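The Countertop Nobody Can Afford to Scratch
Bernardo Louro
19/11/2024 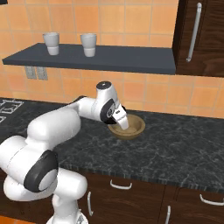

My neighbor Brock Doucette spent two months last spring without a kitchen. He washed dishes in the bathtub and cooked on a camp stove in the garage. When the crew from Friesen finally left he had a dark stone counter, a sink wide enough to bathe a dog in, and a sheet of instructions telling him what he must never put on any of it. Lemon juice was on the sheet. So was red wine.

I have been suspicious of the kitchen remodel for years, and Brock's sheet of instructions did not help. A counter is a place to chop onions and drop groceries. If you have to wipe up after a lemon like you are cleaning a crime scene, somebody has sold you furniture.

The sales pitch always comes back to resale value. Salim Waweru, who sells houses in Ollton, gave me the pitch himself in October and then, over a second coffee, took half of it back. Buyers like a new kitchen, he told me. They also like to tear it out. He had a listing on Drasby Street where the sellers had put in everything new, and the couple who bought it had a dumpster in the driveway within 3 weeks. They didn't care for the cabinets.

I don't doubt that some people get their money back. I doubt that most of them ever sit down and work it out. You pay for the stone, you pay interest on the loan that bought the stone, and for as long as you live there you pay somebody to seal it. Brock's last sealing cost him $266. My own counter is 34 years old and has a burn mark next to the stove from before I moved in. It has never sent me a bill.

What bothers me more is the idea behind all this, that a kitchen goes out of date. Refrigerators break and faucets leak, fine. But a drawer that opens and shuts is not wrong because the handle is brass. We had to be taught to feel embarrassed by a handle, and there is a whole shelf of magazines at the Ollton drugstore doing the teaching.

I'll grant the other side one thing. If your kitchen is dangerous, or you can't get a wheelchair through it, or the floor is soft by the dishwasher, rip it out and don't let a crank like me slow you down. Those are repairs, and people put them off too long while they save for the pretty stuff.

Brock says he loves his. He had us over for dinner last month and it was a good dinner. He sliced the limes on a board, on a towel, on top of another board. I asked him if he would do it all again and he said he was thinking about the bathroom.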